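Orkirico Table and Desk Cleaning Paste, 200 g tub

In stock. Ships from our Dresorbridge store. Limit 2 tubs per order.

I started stocking this paste in April and I've now used it on pretty much every white surface I own (and one I don't, sorry Mom). It's a soft, slightly gritty cream that lifts scuffs, pen marks and those gray streaks you get from sliding things around all day. No strong smell either, just a bit of lemon!

You need way less than you think. I put a pea-sized blob on a damp cloth, rub in small circles, leave it for 30 seconds and wipe it off with clean water. White tables show everything, so that's where I notice the difference most. 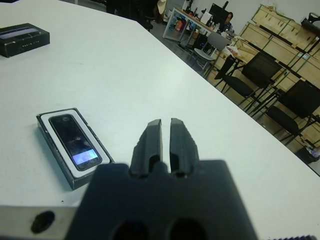 Bawa left a review saying the paste took two goes on old ballpoint but came off without leaving a haze, and that a microfiber cloth worked a lot better than the sponge. I'd go along with that, sponges just soak the stuff up.

Please don't use it on high gloss, raw wood or anything oiled. Try a hidden corner first, and if the shine changes, stop there.

Goes well with: Pirer microfiber cloths, pack of 40 (I buy these for home too, they wash up great)

Keep the lid on tight or it dries out. If yours has gone stiff, stir in a few drops of warm water and it'll come right back.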